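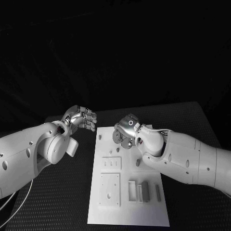

Okay, a few of you asked after last week's post how I lay things out before I start on anything fiddly, and I typed a reply that got far too long for one box, so you're getting a thread. Get a cup of something. It's Friday, August 2, 2019, it's too hot to be in the garden anyway, and I have opinions about tabletops.

First thing is the dark surface underneath everything. I worked on a bare pale table for years and I cannot tell you how many little screws I lost sight of while they were sitting right by my elbow. A dark textured mat fixed most of that for me. The texture matters as much as the color, I think - a small part that gets dropped on a smooth top just keeps going until it finds the floor.

Then the white goes on top of the dark. A board if I have one handy, a big sheet if I don't. The rule in my house is that whatever is on the white is in play, and whatever is off the white is either a mistake or my lunch.

I got that rule from Chie Ueda, who taught the evening repair class I took one January when I was supposed to be learning to knit (the knitting class was full, and I've never been so glad of a waiting list). She'd walk past your place, look down, and if there was a part on the wrong side of the line she'd just tap the table next to it and keep walking.

Black cloth behind the table, too, if you can hang one. I resisted this for ages because it seemed like a lot of fuss for a hobby. But my shelves are a riot of jars and boxes, and with all that at eye level I kept glancing up at it and losing my place. Any old plain fabric will do. Mine didn't even get ironed.

Now the layout itself! I go in a loose grid. I used to be very strict, with ruled pencil lines and everything, and I'd spend the whole first evening nudging things square and feeling very pleased and getting nothing done. Loose is fine. You want rows you can follow with your eye and enough space to get your fingers in around each piece.

Flat things like plates want more room than you'd guess. They're easy to see and a real nuisance to pick up, and if you've parked one right against its neighbor you'll end up scooting both of them across the sheet with a fingernail. Ask me how I know.

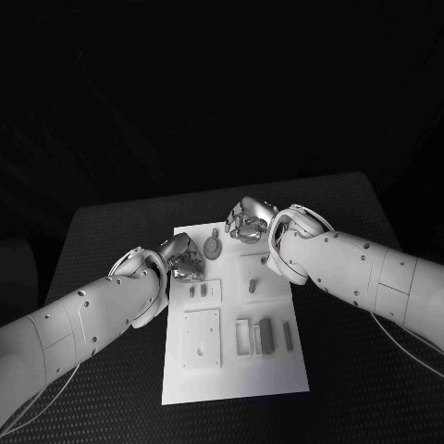
And please don't stack. I know it's tempting when you're running out of white. Get a second sheet. Two plates lying one on top of the other look exactly like one plate, and then you're on your knees with a flashlight at eleven at night hunting for something that never left the table.

I was asked whether I go by the order in the instructions or by type. Both, kind of? By type first, so I can see what I've got, and then as I read through the booklet I slide the things I need first toward me. So the sheet starts out tidy and boring and gets a bit of a lean to it as the evening goes on.

The kit I learned all this on was an old Iltham one with 72 parts, and the booklet had every part drawn at actual size on the back page, so you could set each one down right on its own picture. I loved that booklet. I'd have framed it if I hadn't spilled soup on it. I've never seen another company do it, and if you have, please tell me which, I'm serious.

The Mäkelä I did afterward had 57 parts and took me twice as long, because they came all together in a single bag. Fewer pieces, more muddle. So now my very first job with anything new is to tip the bags out one at a time, lay out what came from each one, and only then open the next. It feels slow. I put the radio on.

Rigoberto Bañuelos wrote to me in the spring to say he does it all in muffin tins and never looked back. And I do see the appeal, Rigoberto! You can pick the whole thing up and carry it off to another room. But I can't see into the bottoms of the cups without leaning over, and my back has views on leaning over, so flat on the white it is.

What I will take a muffin tin for is the leftovers. Spares, odd washers, the piece you're fairly sure belongs to something else. I've got a tub of those from over the years that must be getting on for 1000 by now and I have used precisely four of them. I'm not throwing it out.

One more thing about the white sheet - tape it down, or at least put something heavy on a corner. A board stays put by itself, but paper will creep toward you every time your sleeve brushes it, and it takes your whole grid along with it. A bit of low-tack tape top and bottom, and peel it slowly when you're done.

And keep your cables out of the way of your elbows, lamp cords especially. I run mine off to the side and down. I pulled a lamp across a nearly finished layout once and I had to go and stand in the yard for a while.

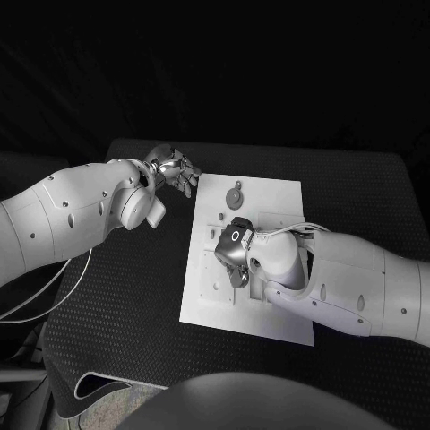
White board on the dark tabletop.

Somebody is going to ask where to buy a board, so: I don't have a favorite. An offcut is fine, the back of an old shelf is fine. Matte is kinder on the eyes than shiny if you work under a bright lamp like I do. Mine has a coffee ring that I've stopped apologizing for.

Next up for me is an Ivham set a neighbor passed along, bags still sealed, which I've been saving for the weekend like a good dessert. After that there's a Nikeo that I'm a little scared of. If you've built one, come and tell me how much table it wants, and whether I should be clearing off the dining room too.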